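三、把画挂上墙（Ikine 挂画轨道安装说明，家用版）

这一节是我自己在家装过两遍之后重写的，原来那版太像说明书了，看得人犯困。纸质手册里的步骤编号跟这里对不上，以这里为准哈。

开工前先把配件倒出来点一点：轨道、端盖、吊绳、挂钩，还有一小袋膨胀管。电钻、水平尺和铅笔得自己准备，盒子里没有。

第1步 定高度
我习惯让画的中心落在眼睛平视的位置，坐着看得多的房间就再往下放一点。先用纸胶带在墙上贴出画框的轮廓，退到门口看看，再走近看看，放一晚上再决定也行！我家餐厅那幅就是第二天早上又往左挪了一掌。

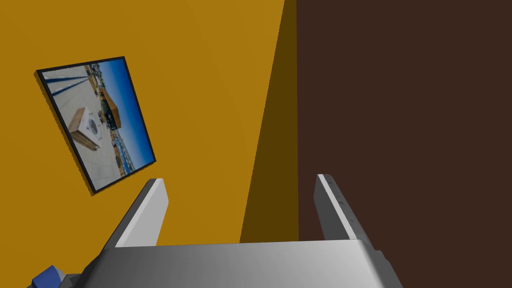 图3-1 黄色墙面上的细黑框挂画

深色细框配暖色墙我特别喜欢，轮廓清楚。墙要是刚刷过，等漆干透了再贴胶带，不然撕下来会带一块皮（别问我是怎么知道的）。

第2步 画线
轨道贴着天花板下沿走，但别拿天花板当基准，老房子的顶多半是斜的。用水平尺从一头画到另一头，铅笔轻一点，后面好擦。

第3步 打孔
孔距 80 毫米那一排是给轻型轨道用的，重型轨道请看盒盖内侧的贴纸。实心砖墙直接用膨胀管；石膏板墙要么找到龙骨，要么换 Skaltix 的石膏板锚栓，另买，五金店一般都有。

注意：插座、开关的正上方和正下方不要打孔，电线常常就在那条竖线上。拿不准就先用探测仪扫一遍，或者请电工来看。

第4步 上轨道
先拧中间那颗，不要拧死，再拧两头，最后一起收紧。我第一次是从左往右一颗颗拧到底的，结果右端翘起来一截，全部返工，气得我晚饭都没吃好。端盖最后扣，听到咔哒一声才算到位。

第5步 穿吊绳、挂画
吊绳从轨道开口处转进去，别硬塞。每幅画用2根绳，挂钩高度先调成一样，挂上去再微调。大画最好两个人来，一个托着，一个调。

厨房和餐厅连在一起的户型，我再啰嗦几句。油烟和水汽对纸质画很不友好，画离灶台远一点，最好装带玻璃的框，擦起来也省心。台面上方那块墙别挂太低，
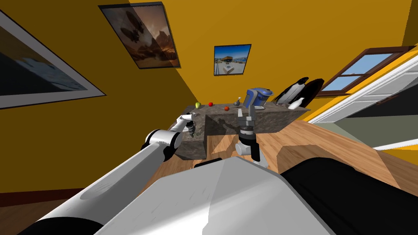
不然平时拿杯子、烧水、切水果，手肘一抬就碰到框角。我自己的做法是在台面最高的那件电器上面再留出一大截空档，看着也不挤。

小心：吊绳不要绕过热水管或暖气管，绳子受热会变软。

第6步 检查
挂好之后轻轻往下拽一下轨道，有松动就卸下来重打，别用胶凑合。过几天再看一眼，吊绳刚挂上会有一点点拉长，画会往下沉，这是正常的，把挂钩往上推一点就行。

常见问题

画老是往前倾？绳子在画框背后固定得太低了，往上移就好。框底两个角再贴上软垫，又防倾又不蹭墙。

轨道不够长？用连接件接，型号 1027。接头两侧都要有螺丝吃力，不能悬空。Salehi 的旧款轨道槽口窄一些，接不上，我试过，别浪费时间磨它。

租的房子能装吗？先问房东。退租时孔用补墙膏填平，干了打磨一下，再补点同色漆。

石膏板那一段是 Siamak Nazari 帮我改的，他装过的墙比我多得多，谢谢他！本节更新于2025年3月，灯光和射灯角度的内容放在下一节。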